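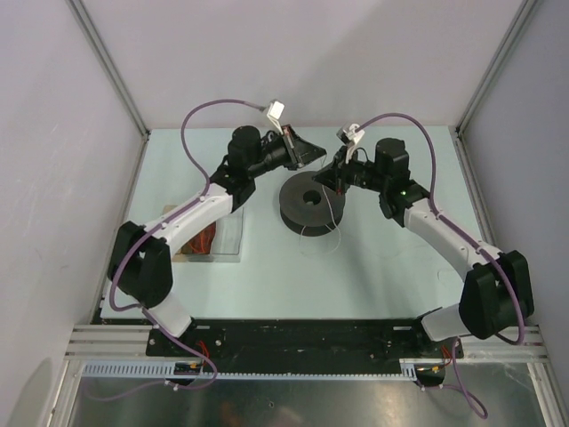
Two arms, one table

Ramp access at Drondurport - anyone know what changed?

tailwheel_pete
April 19, 2018
I flew into Drondurport this morning and the side gate by the old hangar was chained. The FBO said all crew and passengers have to go through the main building now and show photo ID. I've used that gate for 11 years. Is this permanent?

Turnstead
It's permanent. They sent a letter to tenants in October. After the badge audit they found 13 cards still active for people who had left the field, so the side gates went first.

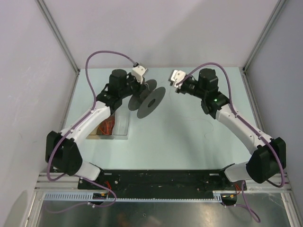 Page 3 of 11

mx_night_shift
I work line maintenance there. The gate isn't the problem. A badge gets you onto the ramp, and once you're on the ramp hardly anyone asks what you're doing next to an airplane. Chaining a gate doesn't touch that.

tailwheel_pete
So what would you do? Two people at every tug?

mx_night_shift
For the bigger turboprops, yes. Dirkstead does it and it adds 3 minutes to a tow.

Sivaprasad Sundaram
I disagree with the two-person rule. I ran the ramp at Dirkstead for a while, and on nights we didn't have the people. The second person signed the sheet and went back inside. A rule like that looks good on paper.

mx_night_shift
Then that's a supervision problem. You don't drop the rule over it.

Sivaprasad Sundaram
Maybe. I'd still put the money into locks and better lighting on the north side.

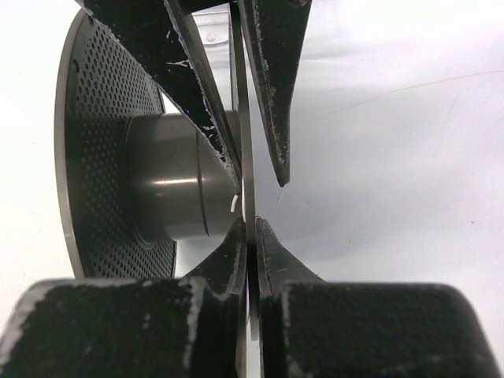 The north side also has no camera past the fuel farm, and the fence there is the old low one. We asked for a new one twice and got a quote back for 100 feet of it, which doesn't reach the corner.

Turnstead
Ahuja has the fence contract now. They were out measuring last week.

tailwheel_pete
Fine, but none of this helps me get to my own airplane. Do based owners get a badge or not?

Turnstead
Yes. Fill out the form at the front desk, bring your ID and hangar lease. Mine took 13 days.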